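# 从手持夹爪到策略网络:Flirkunix 软件组谈数据管线

Flirkunix 软件组一共 8 个人,负责的东西从标记检测、轨迹重建一直排到策略训练和部署端的控制循环。组里写代码最多的两位是 Dineo Zulu 和 Hendrik Baloyi。Zulu 管感知与标定,Baloyi 管规划、控制和回放工具。采访在下午进行,两人中途各被叫走一次,以下内容按话题重新整理过。

## 时间戳先于一切

谈到管线里最费工的部分,Zulu 没有提网络结构。“是时间戳。图像、夹爪开度、惯性数据三路信号,各有各的时钟。曝光中点和驱动层打上的时间之间有固定偏移,也有抖动。偏移可以标定,抖动只能建模。”

她的做法是把所有数据先写成原始日志,不在采集端做任何对齐。对齐在离线阶段完成:先用快速往复运动激励两路信号,再对角速度做互相关,取峰值位置作为初值,最后放进联合优化里细化。早期版本在采集端直接重采样到统一频率,后来发现插值算法有一处边界错误,那一批数据没有原始时间戳可查,只能全部作废。

“从那以后我们定了一条规矩,采集程序里不允许出现插值函数。”她说。这条规矩现在写在持续集成的检查脚本里,引用了相关头文件的提交会被直接拒绝。

## 标记、里程计与两者的分歧

夹爪位姿有两个来源。一个是视觉惯性里程计,另一个是夹爪上的方形基准标记。前者连续,会漂移;后者没有累积误差,但标记被手臂或物体遮住就断。两者在因子图里合并,标记观测作为绝对约束,里程计作为相邻帧之间的相对约束。

Baloyi 对标记的评价比较保留。单个平面标记在近似正对相机时有位姿二义性,两个解的重投影误差相差很小,解算器会在两者之间跳。把标记贴在立方体各面上,只要同时看到两个面,二义性就基本消除。“立方体本身也要标定。各面之间的相对位姿不能照图纸填,打印贴附的误差足够让腕部姿态偏出去。”

为此他们写了一个小工具,代号 Ikex。操作人员拿着夹爪在相机前慢慢转动,程序收集同时看到多个面的帧,解出面与面之间的刚体变换。每次标定至少要 50 个有效帧,不足时程序不输出结果。Zulu 补充说,早先的版本会在帧数不足时给出一个带警告的结果,而警告没有人看。

残差的使用方式也改过。起初只记录整段轨迹的均方根误差,现在改成逐帧保存,连同当时可见的标记面编号一起写进元数据。下游训练时可以按残差加权,也可以直接切掉一段。

## 双手任务的难处

单手数据相对好处理。双手任务里,除了每只夹爪各自的位姿,还需要两只夹爪之间的相对位姿,这个量的误差会被交接、对位一类动作直接放大。

Baloyi 把动作表示拆成三组:左夹爪相对自身上一时刻的增量,右夹爪同理,再加一组左右之间的相对变换。第三组在推理时作为观测输入,不作为输出。他解释说,如果三组都由网络输出,结果之间会出现不一致,控制器只能任选一组相信。

桌面整理和插花被他们用作双手管线的回归任务。花茎细,容易在夹爪里转动,花头又大,会遮住另一侧的标记。刚性物体上表现正常的版本,换到这类任务上常常会暴露出轨迹断裂。

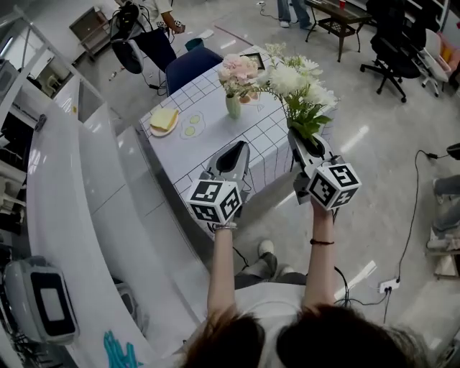 遮挡段究竟该不该保留,组里没有统一意见。按 Zulu 的看法,凡是标记连续不可见超过设定窗口的片段都应当切掉,靠里程计撑过去的那几秒会把漂移当成真实动作教给策略。Baloyi 则认为切得太狠会系统性地删掉抓取瞬间,因为遮挡恰好集中在那里,剩下的数据看起来很干净,却缺了任务里最要紧的一段。

目前的折中是保留片段,但把它的位姿协方差一并写入,训练时损失按协方差缩放。Zulu 承认这个方案比硬切割好,同时指出协方差本身是由因子图估出来的,外点没有剔干净时会偏小。“它在最不该自信的时候自信。”外点剔除现在用的是鲁棒核加一轮基于卡方检验的筛选,门限按任务类别分别设置。

## 回放作为测试

组里的回归测试以回放为主。固定数据集名为 Makhubela,包含 1,000 段演示,每次改动感知或优化代码,都要在整个集合上重跑,输出与基准版本逐段比较。比较的指标包括轨迹断裂次数、左右相对位姿残差的分位数,以及夹爪开合事件与图像时间的对齐误差。

开合事件这一项是后加的。夹爪开度由图像里两指的间距估计,滤波器参数调得过于平滑时,闭合时刻会被推迟。均方误差几乎不变,部署后却会出现手已经抬起、夹爪还没夹紧的情况。Baloyi 说,这类问题在汇总指标里看不出来,需要单独检测事件。

有 39 段演示被标为“已知困难”,单独列表。它们不计入通过率,但每次都会跑,结果附在合并请求后面。Zulu 反对过这个安排,理由是列表只增不减。现在的规定是,向列表里加一段必须写明失败的机制,光写“跟踪失败”不予合并。

回放还有一个用途,检查运动学可行性。人手拿着夹爪能做到的动作,机械臂未必做得到。每段轨迹都会送进逆运动学求解器,检查关节限位、奇异点附近的速度和双臂自碰撞。不可行的片段不删除,只打标签,换用另一种机械臂构型时标签重新计算。Baloyi 提到,基座位置对可行率的影响比他预期的大,所以求解前先对基座位置做一次粗网格搜索。

## 部署端

部署端的中间件叫 Flolmont,由 Baloyi 从旧项目里拆出来重写。策略网络一次输出一段动作序列,执行过程中下一段已经在推理。麻烦在于推理有延迟,新序列到达时,开头若干步已经过期。

Flolmont 的处理是给每一步动作附上目标时刻,控制线程只取目标时刻晚于当前时间加执行延迟的步,过期的丢弃。新旧序列交界处用短时间窗做混合,位置线性插值,姿态用球面插值。夹爪开度不参与混合,直接取新序列的值。“开度做混合会得到一个半开的夹爪,哪一段序列都没要求过这个状态。”

控制线程与推理进程隔离,通过共享内存里的环形缓冲交换数据。推理进程崩溃时,控制线程执行完缓冲里剩余的步,随后减速停住并保持位置。Zulu 希望在这里加一层感知侧的判断,例如相机画面冻结时也触发停机。该功能的代码已经写好,还没有合并,原因是静止场景下的误触发没有解决。她目前在试的方案是比较传感器噪声:真实的静止画面逐帧仍有噪声,冻结的画面逐帧完全相同。

## 接下来的工作

两人列出的待办里,排在前面的都是工具。Zulu 要把 Ikex 的标定结果做版本管理,使每段演示都能追溯到当时的立方体参数;现在参数文件按日期命名,重新贴过标记之后容易用错。Baloyi 要给回放工具加上差异视图,把新旧两版轨迹叠在同一时间轴上,跳到偏差最大的帧。

问到是否打算换掉基准标记,全部改用无标记方法,Zulu 说分支一直开着,每个月在 Makhubela 上跑一次。左右相对位姿残差的高分位数还没有降到能替换的水平。Baloyi 说他那边的接口已经按两种来源都能接入的方式写好,切换只需要改配置文件里的一行,外加重跑全部回归测试。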